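Manual de Tinturaria Têxtil > Parte II > Capítulo 4 > Abertura

Imprimir | Enviar por e-mail

Capítulo 4

A preparação do tecido antes do tingimento

O tecido que sai do tear ainda não está em condições de receber cor. Traz goma nos fios do urdume, ceras e pectinas próprias da fibra, óleo das máquinas, pó e restos de casca. Quem mergulha um algodão cru diretamente no banho de corante obtém manchas, tons baços e uma cor que sai nas primeiras lavagens. A preparação é o conjunto de operações que retira essas matérias e deixa a fibra limpa, absorvente e com um fundo uniforme.

Nos capítulos anteriores estudámos as fibras e a construção dos tecidos. Este capítulo trata do que acontece entre a tecelagem e a tina. É um trabalho pouco vistoso, e nas tinturarias pequenas costuma ser entregue ao aprendiz mais novo, o que explica boa parte dos defeitos que depois são atribuídos ao corante.

A ordem das operações no algodão é quase sempre a mesma: chamuscagem, desengomagem, cozimento e branqueamento. A mercerização, quando existe, pode entrar antes ou depois do branqueamento. A lã e a seda seguem caminhos próprios, que serão vistos na segunda metade do capítulo. O linho fica a meio caminho, porque é uma fibra celulósica como o algodão mas carrega muito mais matéria estranha.

4.1 O tecido cru

Chama-se tecido cru ao pano tal como vem do tear. A sua cor varia com a origem da fibra, com a colheita e com o tempo de armazém. Um algodão guardado durante muito tempo em local húmido amarelece, e pode apresentar pontos de bolor que nenhum cozimento remove por completo. Por essa razão, a primeira tarefa de quem prepara é a revista: desenrolar a peça sobre uma mesa larga, com boa luz, e marcar os defeitos na ourela com linha de cor contrastante.

A marcação deve ser feita com linha que resista ao álcali. A tinta de caneta e o giz de cera não servem. O primeiro desaparece ou alastra, e o segundo deixa gordura onde se pretende tirá-la.

Na antiga fábrica Callora, a revista fazia-se numa sala voltada a norte, para evitar o sol direto. A mestra de preparação, Assunta Santoro, deixou um caderno de oficina que citaremos várias vezes ao longo do capítulo. Na primeira página escreveu: «A peça mal vista volta sempre, e volta tingida.» O caderno regista também os pesos de entrada e de saída de cada lote, dado que poucas oficinas da época guardavam e que permite calcular a perda em cada operação.

A perda de peso é uma medida útil. Um algodão bem cozido fica mais leve do que entrou, pois deixou no banho a goma e as ceras. Se o peso quase não muda, o cozimento foi fraco. Se baixa demasiado, é provável que a própria fibra tenha sido atacada.

4.2 Goma e desengomagem

A goma protege os fios do urdume do atrito durante a tecelagem. As mais antigas são feitas de amido – de milho, de batata ou de arroz – e as mais recentes podem levar álcool polivinílico ou derivados da celulose. Cada uma pede o seu tratamento. As gomas sintéticas solúveis saem com água quente e um detergente. O amido, pelo contrário, não se dissolve facilmente em água e tem de ser partido em moléculas mais curtas.

Para isso usam-se enzimas chamadas amílases. O tecido é impregnado com a solução enzimática, enrolado e deixado em repouso, coberto com um plástico para que as bordas não sequem. O repouso pode ir de algumas horas a uma noite inteira, conforme a temperatura e a enzima. Segue-se uma lavagem quente e abundante. As enzimas perdem atividade fora do seu intervalo de temperatura e de acidez, e o operador deve respeitar a ficha do fornecedor em vez de confiar na memória.

A presença de amido verifica-se com uma gota de solução de iodo. O azul intenso indica amido abundante; o violeta, amido já parcialmente degradado; o amarelo-pálido do próprio iodo indica que a desengomagem está terminada. O ensaio faz-se em vários pontos da peça: junto às duas ourelas, ao centro e nas duas pontas. O resultado no meio do rolo costuma ser pior do que nas extremidades.
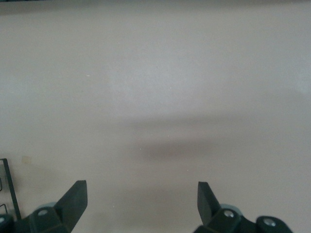 Porque se lava com água quente depois da desengomagem, se a enzima já partiu o amido?

A enzima apenas transforma o amido em açúcares e dextrinas solúveis, que continuam dentro do tecido até serem arrastados pela água; se o pano secar com eles, voltam a endurecer a fibra e perturbam o cozimento.

4.3 O cozimento alcalino

Depois de desengomado, o algodão conserva ainda as ceras naturais, que repelem a água. O cozimento faz-se com soda cáustica, um molhante e um sequestrante que prende o cálcio e o magnésio da água. À fervura, a soda saponifica as gorduras e dissolve as pectinas. As cascas incham e amolecem, embora só desapareçam verdadeiramente no branqueamento.

A qualidade da água pesa muito nesta operação. Com água dura, os sabões formados precipitam e agarram-se à fibra como uma película gordurosa. O caderno de Santoro menciona um lote de 170 metros perdido num mês de fevereiro, quando a oficina teve de recorrer à água de um poço. A peça saiu da caldeira com bom aspeto e só mostrou as nódoas depois de tingida em azul.

O tecido deve permanecer sempre coberto pelo banho. As partes que ficam acima do nível contactam com o ar enquanto estão carregadas de soda quente, e a celulose oxida-se. O dano não se nota à vista. Aparece mais tarde, quando o pano se rasga com pouco esforço ou tinge de modo diferente ao longo de uma faixa.

Terminado o cozimento, a lavagem começa com água muito quente e arrefece por etapas. Um arrefecimento brusco fixa vincos e faz com que as ceras em suspensão se depositem outra vez sobre o tecido. A última água leva um pouco de ácido acético para neutralizar o álcali restante.

4.4 O ensaio da gota

A absorção mede-se com um processo simples. Estica-se uma amostra seca num bastidor, deixa-se cair uma gota de água de uma altura fixa e conta-se o tempo até que o brilho da gota desapareça. Num tecido bem preparado, o tempo não passa de 2 segundos. Num tecido cru, a gota pode ficar à superfície durante minutos.

O ensaio só é válido se a amostra não contiver restos de molhante. Um pano mal enxaguado absorve depressa e dá ao operador uma confiança que o tingimento vai desmentir. Convém, por isso, lavar a amostra à parte antes de a medir.

4.5 O fundo branco

O cozimento limpa a fibra, mas não lhe tira a cor natural. Para tons escuros, esse fundo creme ou acastanhado pode ser aceitável e muitas oficinas dispensam o branqueamento. Para tons claros e vivos, não há alternativa. Um rosa-pálido tingido sobre fundo amarelado puxa ao salmão, e um azul-claro puxa ao verde.

O agente mais usado é o peróxido de hidrogénio em meio alcalino, com um estabilizador que controla a sua decomposição. Os metais – sobretudo o ferro – aceleram essa decomposição de forma violenta em pontos isolados e abrem pequenos furos no pano. Uma lasca de ferrugem caída de um tubo basta para isso. As cubas devem ser de aço inoxidável e examinadas antes de cada carga.

O hipoclorito de sódio foi durante muito tempo a solução corrente. Trabalha a frio e custa pouco, mas exige um tratamento posterior que elimine o cloro e degrada a fibra quando o banho perde alcalinidade. Não pode ser usado em lã nem em seda. Encontra-se ainda em oficinas artesanais, e o leitor deve conhecer os seus riscos.

Depois do branqueamento, qualquer resto de peróxido tem de ser destruído ou removido, porque ataca muitos corantes reativos. Usa-se para esse fim uma catálase, outra enzima, ou um redutor suave seguido de enxaguamento. Fitas de ensaio próprias permitem confirmar que o banho está limpo.

Termos a reter neste capítulo: tecido cru, ourela, amílase, saponificação, sequestrante, molhante, catálase.

Antes de passar à secção 4.6, prepare três amostras do mesmo algodão cru: uma sem tratamento, outra apenas desengomada e a terceira desengomada e cozida. Pese-as secas, faça em cada uma o ensaio do iodo e o da gota, e anote os valores. As amostras serão tingidas no capítulo seguinte, no mesmo banho.

Imprimir | Enviar por e-mail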